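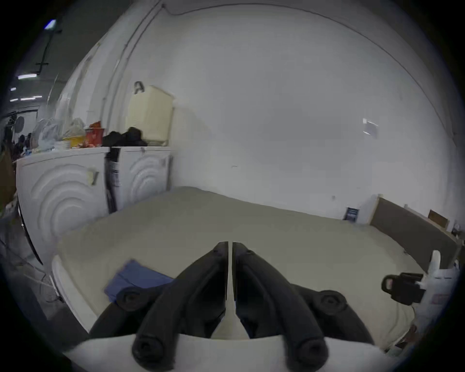
How often should I check what my bank takes in fees? I do it every three months now, and I think twice a year is the least anyone should do.

I came to this late. When I moved to Stoddale I opened an everyday account with the Amcombe branch of Pettigrew, because it was near the bus stop and the lady at the counter spoke slowly for me. I signed the papers and did not read the last page. In December I finally printed all my statements and went through them with a yellow marker.

The monthly fee was small, so I had never noticed it. Then there was a charge of 2 dollars each time I used another bank's machine, and I used one very often, near my work. Together with the monthly fee it came to 175 dollars for the year. For me this is a lot of groceries.

The last page, the one I skipped, says the monthly fee is cancelled if the balance stays above 900 dollars for the whole month. My balance was usually some 952 dollars, but it dropped under the line for a day or two before each pay. I asked my employer's payroll office if they could pay me earlier – they could not – so I moved my phone bill to the week after pay. The monthly fee has not come back.

I also looked at Fillatano, which has no monthly fee at all, but it has no branch in our town and I still like to have a counter. Maybe next year I will change my mind.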